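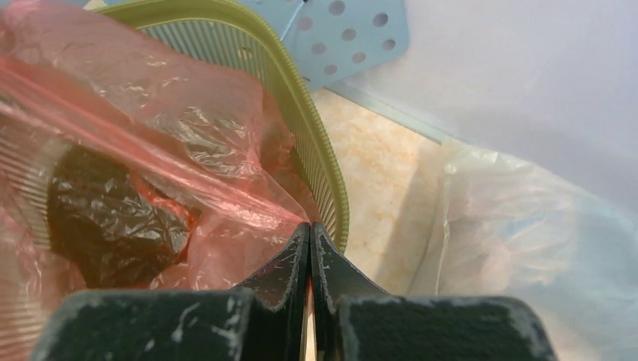 *Yellow-green plastic basket, slatted sides*

Re: [griddale-tidy] Bags, bins, and the new pickup rules

Hi everybody,

Catching up on a week of list mail over coffee, and I had so much to say to Rimantas that I figured I'd better do it in one go. I'm quoting him first so the people on digest can follow along.

On Sun 5 August, Rimantas Pētersons wrote:

> Hello all. I moved into a two-room place on Willa Street last month and I am
> trying to set it up so the trash does not take over my life. Some questions:
>
> Do you line every basket in the house, or only the kitchen one? I am going
> through a silly number of bags.
>
> Is it worth paying for Ostoto bags or are the ones from Sheikh just as good?
> The price is quite different.
>
> And what do you do about smell in summer? My kitchen gets sun all afternoon.
> I take it out twice a week and by the second day I regret it.
>
> I have no balcony, so please no outdoor solutions.
>
> Rimantas

First of all, welcome to Willa Street! I lived at the top end for years (over the shoe repair place, back when there was a shoe repair place) and I miss the light and don't miss the stairs one bit.

OK, lining. I used to line everything. Bathroom, bedroom, the little one by my desk, the one by the front door that only ever got junk mail in it. Then I went through my cupboard last January and found I had three half-used rolls in three different sizes, none of which fit the basket they were bought for, and I got annoyed enough to change my ways. Now I line the kitchen and the bathroom and that's it. Anything that only gets paper goes bare. When it fills up I tip it into the recycling and give the basket a wipe if it needs one, and most of the time it doesn't.

For slatted baskets I'd say the same thing, only more so. A bag in one of those always slides down the first time you drop in something heavy, and pencil shavings are the only thing I've ever had fall through. If you hate that, cut a circle out of a cereal box and lay it in the bottom. It lasts for months.

One more thing on bag counts: you don't have to throw out the bag every time you empty the basket! In the bathroom I just pull out the trash by the gathered-up tissue (I keep a glove under the sink for it, I'm not an animal) or turn the bag over into the big kitchen bag and put it right back. I'd guess that cut my bag use in half, though I've never kept track. 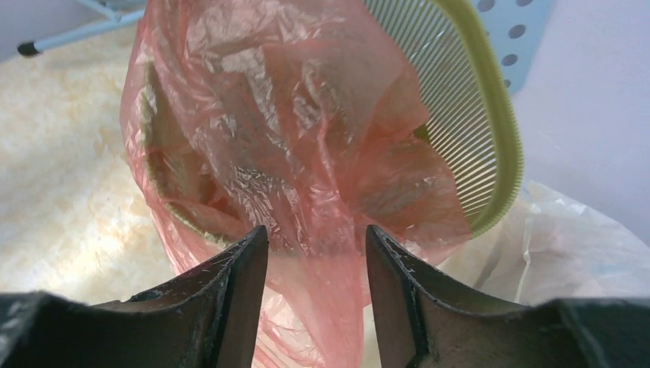

Now, Ostoto versus Sheikh. I've bought both and my feelings are strong, so take this as one woman's opinion. The Ostoto ones are thicker and they tie better, and I like them for the kitchen. The Sheikh ones are thin, and if you put anything with a corner in them you'll be mopping. But for a bathroom basket, who cares? It's cotton balls and the cardboard from the toilet paper, which shouldn't be in there anyway, yes Mom. I get the big Sheikh box with 800 in it and it has been in my closet so long that I've moved apartments with it. So: good bags for wet stuff, cheap bags for dry stuff, and don't pay extra for scented. I bought lavender once and the whole kitchen smelled like trash at a spa.

The thing that makes more difference than brand is size. Measure around the rim of the basket before you go to the store. You want the bag to fold over the edge with a few fingers' worth to spare. If it's a bit too big, gather the extra on one side and tie it in a small knot under the rim, or put a wide rubber band around the whole thing. Too small and you'll fight with it every single time, and it'll win.

And let the air out when you put a new one in! I see people stuff a bag into a can with a big balloon of air under it and then wonder why it only holds two banana peels. Push your fist down to the bottom, then fold the rim over. If the can is solid-sided and the bag still puffs up, drop a sheet of newspaper in the bottom before the bag. I've also heard of drilling a hole near the base, but I rent and I'm bad with drills.

Smell. Sun all afternoon, oh boy. I had this exact kitchen. What worked for me, in the order I'd try it:

- Freeze the bad stuff. Chicken bones, shrimp shells, melon rinds, fish skin. I keep an old bread bag in the freezer door and it goes out on pickup morning, frozen solid.
- Get a smaller can. I know, it sounds backwards, but a small can gets emptied and a big one sits there cooking.
- Let coffee grounds dry on a plate before they go in.
- Baking soda under the bag (not in it), changed when you remember.
- Move the can. Mine used to stand right below the window like yours probably does, and dragging it to the hall side of the counter made a huge difference.

If the can itself smells, wash it in the shower with dish soap and let it dry upside down overnight. Plastic holds on to smells more than metal, and an old one may be past saving.

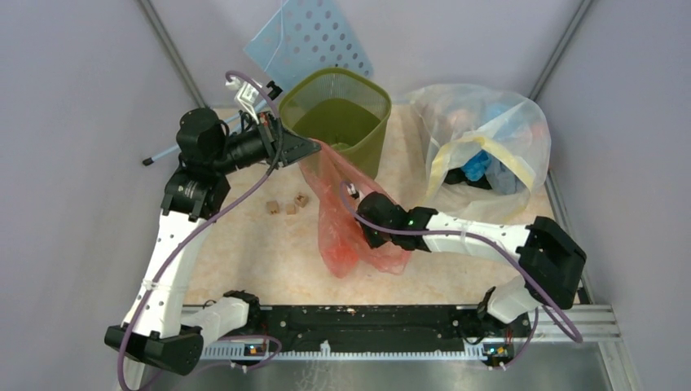
About the pickup rules, for everyone and not just Rimantas: I called the city again on Thursday and was on hold for 5 songs. The lady I finally got was very nice. She says the new rule is that bags have to be tied, not just twisted, and they want them inside a can or a crate, never straight on the curb. Colored bags are fine as long as they're tied. She also said the route for the lower half of Willa Street changes, so check the number on your notice. If it says 324 you're on the early truck, and if it says 841 you've got until noon. My sister has the early one and she's already missed it twice.

She didn't know anything about the food scrap bins that were promised in the spring. If anyone has heard a date, please post it here and put "scraps" in the subject line so I can find it later.

Rimantas, write back and tell us what size your kitchen can is. I have a stack of leftover bags in a size that fits nothing I own and you're welcome to them. I can leave them with the bakery on the corner, they know me there.

Oh, and whoever asked about getting marker off a plastic basket: rubbing alcohol on an old sock, and try it on the bottom first. I took the shine right off a white one by scrubbing too hard.

More next week if I get through the rest of the thread,

Your neighbor on the third floor, Mill Lane side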